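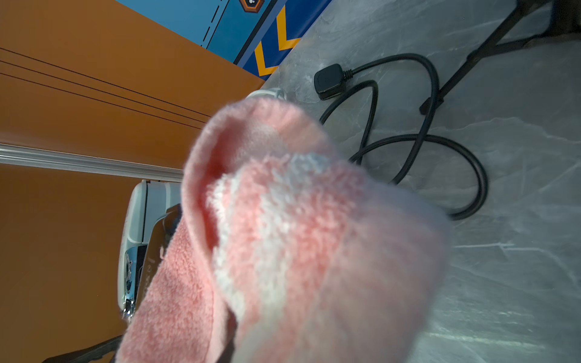 Speaker notes: Keeping a small guesthouse open through the slow months
July 15, 2020
By the Niter front desk

Slide 1. Say hello, check the microphone. Mention that the handout is on the Taltstead site and that people don't need to copy the slides.

I'm going to talk about the off season. Most advice for small guesthouses is written for the busy weeks, when the rooms fill whatever you do. Our trouble was always the stretch that ends in March.

Slide 2. What we used to do. We cut the nightly rate and waited. Bookings came in one night at a time, and each one meant a full room change. A guest who stays one night uses the same sheets as a guest who stays five. (Pause here. People usually want to write this down.)

Slide 3. Minimum stays. We set a minimum of 2 nights in the slow months and kept the rate where it was. We lost some callers. The ones who booked stayed longer, and the cleaning hours dropped.

If asked about weekends: same rule, no exceptions. Exceptions caused more arguments at the desk than the rule did.

Slide 4. Closing rooms. We have four rooms on the upper floor. In winter we shut them and turn the heat down. Drain nothing unless you have talked to a plumber first. Open the doors every week and run the taps. Joshi Plumbing gave us a one-page checklist, and it's in the handout.

Slide 5. Work you can only do when it's quiet. Paint, grout, mattresses, the linen count. Pick the jobs before the season ends and order the materials then. The first year we waited, and the paint arrived the same week as the guests.

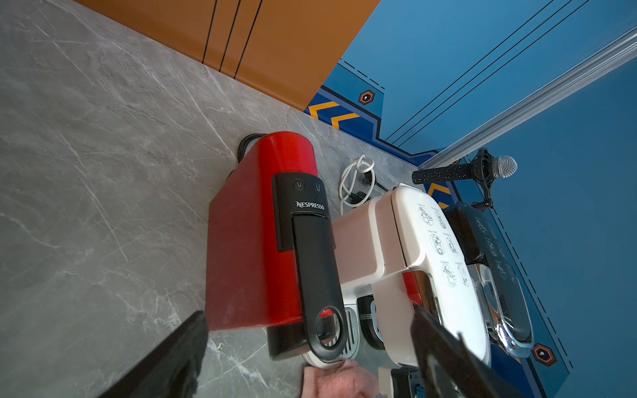
Countertop and orange panel, with the blue wall to the right.

Keep this part short. The last group got stuck on paint brands and we ran over.

Slide 6. Who comes in the off season. For us it was people working nearby, and families visiting relatives. They want a desk, a quiet room and somewhere to park. They don't ask about the lake. We rewrote the Trirkano listing with parking in the first line and moved the lake to the bottom.

Slide 7. The phone. Answer it. If you're closed for a few days, change the message and give the date you'll be back. Check the message again when you reopen. Ours said "closed" for a week after we had opened.

Slide 8. Questions. Repeat each question into the microphone before answering. If there are none, go back to slide 4 and ask who closes rooms and how they handle the heat.

Comments

innkeeper_north: We tried the two-night minimum and had the same result. Fewer calls, less laundry.

Pat's Porch: Do you charge the same rate for the second night? The handout doesn't say.

Niter front desk: Same rate both nights. I'll add it.

greenshutters: Please post the plumbing checklist as its own page. The handout won't open on my phone.

Contact Niter Guesthouse | Copyright 2020 Niter | Back to top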